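Talent Pageants Should Publish Their Scores

The regional talent pageant has become a fixture of the November calendar. This season the Trorkton event alone drew an audience of roughly 3000, and smaller towns have begun to schedule contests of their own. The growth is welcome. It also places a duty on organizers that most of them have not yet met.
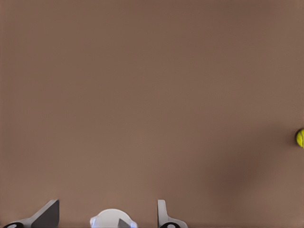 By the Editorial Desk, Ninden Review
21 November 2023
Opinion

A contestant who enters a pageant today pays a fee, gives up several weekends to rehearsal, and stands before a panel whose reasoning is never disclosed. At the close of the evening a winner and two runners-up are announced. The remaining contestants go home with a sash and a certificate. They do not learn whether they lost ground in the interview, the talent round or the formal walk, and they have no means of finding out.

This publication holds that full score sheets should be released within six days of any final. The Stekwood pageant adopted such a rule four seasons ago. Each of its 12 finalists receives a sheet showing the marks given by every judge in every round, and a combined table is posted for the public. Complaints did rise in the first year. They have since fallen below their earlier level, and more contestants now return for a second attempt.

Opponents raise two objections. The first is that young people may be hurt by seeing low marks beside their names. The concern deserves respect, and it can be met by listing contestants by number in the public table. The second is that judges will become timid if their marks are known. We find this less persuasive. Judges in gymnastics, diving and ballroom dancing have worked in the open for years, and a person unwilling to stand behind a score should decline the invitation to give one.
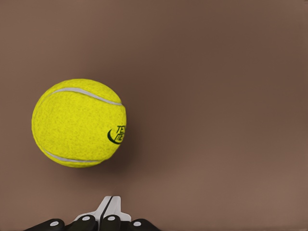 A tennis ball with its white seams.

There remains the matter of the subtitle awards - Most Popular, Best Smile, Public Relations and the like. In too many contests these are decided by paid votes, at a price printed in small type at the foot of the program. A title that is sold should be described as such. At the Sotomayor final, the popularity award carried a direct place in the last round, so that money spent by relatives bore on the main result. The practice should end before next season's applications open.

Sponsors have a part in this as well. The firms whose banners hang behind the stage are entitled to ask how the winner was chosen, and they should make published scoring a condition of support. The cost to an organizer is a few hours of clerical work. We urge the Trorkton organizers to adopt the rule for their next final and to announce it when entries are invited.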